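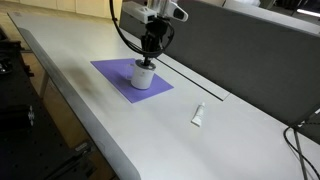

El aceite usado vuelve al taller

A las siete de la mañana, el patio de Tredum huele a gasóleo y a cartón mojado. Dos camiones cisterna esperan turno junto a la báscula y Jacinto Cervantes, jefe de planta, revisa los albaranes de pie, apoyado en el capó de una furgoneta. Casi todo lo que entra procede de talleres de barrio: aceite de motor negro, con restos de agua, anticongelante y alguna arandela.

Tredum recoge aceite industrial usado desde hace 30 años. Durante la mayor parte de ese tiempo lo vendió como combustible para hornos. Ahora lo regenera y obtiene una base lubricante que compran mezcladores como Lonent, que le añade aditivos y lo envasa en bidones para flotas de reparto y maquinaria agrícola.

El proceso empieza con una decantación larga. Después se calienta el aceite para quitarle el agua y los restos de combustible, y pasa a una columna de destilación al vacío, donde se separan las fracciones. El residuo pesado va a parar a fabricantes de tela asfáltica. «La columna se compró de segunda mano y tardamos dos inviernos en ajustarla», cuenta Cervantes. En noviembre pasado estuvo parada nueve días por una junta que hubo que encargar fuera.

La red de recogida suma 566 talleres. Cada uno guarda el aceite en un depósito de doble pared y avisa cuando está lleno. El problema habitual es la mezcla: basta un cubo de disolvente para estropear una cisterna entera, y por eso el conductor toma una muestra antes de conectar la manguera. Si la prueba de cloro da positivo, el aceite se queda donde está y el taller paga su retirada como residuo peligroso.

Chunhua Bai dirige el laboratorio. Su equipo mide la viscosidad a 40 y a 100 grados, el punto de inflamación y el contenido de azufre de cada lote. Casi 99 de cada 100 lotes salen a la primera, según sus registros; los demás vuelven a la columna. «El cliente pregunta por el color, y el color dice poco», explica Bai. «Yo le enseño la curva de viscosidad y la acidez».

No todos los compradores están convencidos. Prins, distribuidor de lubricantes para obra pública, ofrece la gama regenerada desde el año pasado y reconoce que sale despacio. Los jefes de taller temen perder la garantía del fabricante, aunque el envase lleve la misma especificación que el aceite de primer refino. La diferencia de precio tampoco ayuda: cuando baja el crudo, casi desaparece.

Skostar, una empresa de autobuses comarcales, hizo la prueba con dos vehículos y analizó el aceite en cada cambio. Terminado el ensayo, amplió el pedido al resto de la cochera, salvo a los autobuses que siguen en garantía.

Tredum quiere instalar este año una segunda fase de hidrogenación, que reduciría el azufre y abriría la puerta a los aceites de motor más exigentes. El permiso ambiental está en trámite. Mientras tanto, Cervantes ha pedido presupuesto para otra cisterna, porque la ruta del norte se hace cada quince días y hay talleres que llenan el depósito en diez.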